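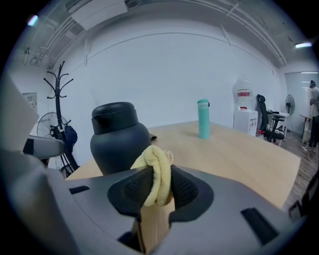

Unit 4: Laundering and Care of Household Textiles

Required reading: Pitkänen, course reader, chapter on cotton fabrics. Students should bring the March worksheet to the seminar.

4.1 Pile fabrics

Terry cloth is woven with two sets of lengthwise yarns. One set is held tight and forms the ground of the cloth; the other is left slack and forms the loops. The loops increase the surface of the fabric and allow it to take up water quickly. Velour toweling is made in the same way, but the loops are sheared after weaving. It feels smoother and absorbs more slowly.

4.2 Fabric weight

The weight of toweling is stated in grams per square meter. The bath towel used in the Mudby exercise weighs 500 on this scale. A heavier towel holds more water but takes longer to dry, and the drying time must be entered in the care plan.

4.3 Washing

Sort by color first and by fiber second. Pale shades of yellow, pink and green may be washed with whites only after the color test has been passed. Fabric softener coats the fibers and reduces absorbency - it should not be used on toweling of any kind.

Loops that have been pulled should be trimmed level with the pile. Frayed ends are to be secured with a narrow hem or an overcast stitch before the next wash.

4.4 Worked problem

A guesthouse sends 347 towels to the laundry in the first week and 876 in the second. Each machine takes 20 towels per load. Calculate the number of loads for each week, rounding up to a full load. (Week one: 18. Week two: 44.)

4.5 Assignment

Prepare a written care plan for one household textile of your choice. State the fiber, the construction, the washing method and the drying method. Plans are to be submitted to Lærke Holst by 2024-05-19. Late work is accepted only with prior written permission.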